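Grasp planner keeps rejecting the long clear tube, everything else on the table is fine

Posted in Perception and Planning
Asked August 16, 2026
Viewed 1,485 times

deak_bench

Ok so this is driving me nuts. Two-arm setup, head camera looking down at the table, we run Prokar for segmentation and grasp candidates and then our own motion layer on top. Clearing task – pick the named object, drop it in the named spot, next one. Mostly household stuff.

Opaque things are fine. Phone, white case, the pillow pack, little tin, no complaints really. The small clear box is hit or miss but it usually comes through, I guess the white backing helps. The long clear tube is the problem. Prokar gives me a mask for the two white caps as two separate objects and nothing in between. So then the planner thinks there are two tiny objects a hand's length apart and either

- tries to pinch one cap from above, with a score so low it gets thrown out
- or picks a cap as the target and treats the other cap as an obstacle, then says no collision-free approach

Log looks like this pretty much every time:

target: tube
candidates: 15
after score filter: 2
after collision check: 0
status: NO_GRASP

Second thing, maybe related, maybe not. When the right hand is already holding the phone the tube gets even worse. The forearm comes in low on the same side as the tube and I think the cable on the forearm is ending up in the point cloud as a real object. The self filter takes out the arm links but the cable isn't in the model obviously.

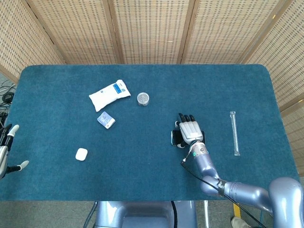 Head camera view, phone in the right hand, tube still on the table at right.

Things I tried already:

Turned the score threshold down. Got grasps, they were garbage.

Turned off the collision check against table objects just to see. It went for a cap and I hit stop.

Changed the table cloth from light gray to the dark teal one. Helped the white objects a lot, did nothing for the tube body that I can tell.

Bigger depth smoothing window. Made the tin merge with the cloth, put it back.

Don't really want to train anything new for one object. Is there a setting I'm missing or do I need to write something that glues the caps together? Also what do people do about cables. Prokar is whatever version shipped in October, haven't updated becuase the last update broke our launch files.

Edit: depth is from the head camera only, no wrist cameras. Forgot to say.

miltadmont_user

Had nearly the same thing with clear vials. You're not missing a setting, or if you are then so am I.

The depth sensor mostly sees through the tube. It reads the cloth behind it, plus some noise along the edges, so the middle has no height and the plane removal step eats it. Caps are opaque so they survive. Lighting and cloth color change the color image, they don't do much for depth. So stop looking for it in depth.

What worked for us, in order:

1. Run the mask on the color image only. There should be a flag for it in the segmentation node, in ours it's under the fusion section, require_depth: false. Look at the mask by itself before you do anything else. If the color mask covers the whole tube you are most of the way there.

2. If the color mask still breaks into two caps, merge them yourself. Take pairs of small blobs that are about the same size, check that the distance between them is close to the known object length, and draw one box through both. Ours is maybe 20 lines. Ugly but it hasn't picked a wrong pair yet, mind you we never have two vials out at once.

3. Don't take the height from depth for this one. Fit the table plane, add the tube radius, use that as the center line. You know how thick the thing is, measure it.

4. Hand the planner a cylinder, not a point cloud. Then grasp candidates come off the cylinder axis and you can limit them to the middle third so it stays away from the ends.

Order matters, if you do 3 and 4 before you have one single mask you get two short cylinders and the same NO_GRASP as now.

For the obstacle part – when you merge, delete the two cap blobs from the collision scene. I forgot this for a whole day. The planner had a nice cylinder with two obstacles sitting inside it and rejected everything, same log line as yours.

Also the score filter. A cylinder you made up has no depth points so the scorer will hate it. Either skip scoring for that class or set a fixed score. We skip.

boltinmont_cell4

just use a wrist camera

Also update Prokar, the newer one is better on transparent stuff I heard. Have not tried it.

carpetbagger_ros

Answering only the cable half, the one above covers the tube and I'd do it that way too (the long one, not the wrist camera one).

The self filter only knows the links. The cable hangs off the forearm and swings a bit so you can't model it exactly. Don't try, I wasted time on a chain of little capsules and it was always a step behind.

Cheap version: pad the forearm link in the self filter only, not in the collision model. Two separate numbers, make sure you change the right one. If you pad the collision model the arm thinks it's fat and you lose approaches near the table. Filter padding just throws away points near the arm. Start small, watch the cloud while you jog the arm by hand, go up until the cable points drop out.

Downside, you also throw away real objects close to the forearm. With the tube on the same side as the arm that's going to bite you. So take the object snapshot first, with the arm parked, and keep those objects in the scene until the arm is out of the way again. Don't re-detect while the arm is over the table. A lot of people re-detect every cycle becuase the example launch file does.

And the held object. When the hand has the phone you need to attach it to the hand in the planning scene, otherwise the phone is either invisible or it's an obstacle glued to your own palm. The edges stick out past the palm on both sides so the hand model alone won't cover it. Check this before you blame the cable. Print the list of attached bodies right after the grasp closes, if it's empty there's your problem.

Other question is why go for the tube with the hand that's full. Put the phone down first or send the other arm, if it can reach that far over.

deak_bench

Replying to both. require_depth was true, set it to false. Mask now covers nearly the whole tube, one blob, with a small gap near one cap that closes if I dilate it a little. Didn't need the pair merging. Did the plane plus radius thing and the cylinder, deleted the leftover cap blob, and now I get

candidates: 15
after score filter: skipped
after collision check: 2
status: OK

Hand empty, arm parked at snapshot time. Haven't run it at full speed yet.

Attached bodies list was empty, so yeah. The close event fires before our node subscribes, need to fix the startup order. Padding the filter is on the list for tomorrow. Left arm can't reach over to that side, tried it in sim. Task list is fixed order for now so phone gets put down first.

Marking the miltadmont one as accepted but the other half was just as usefull.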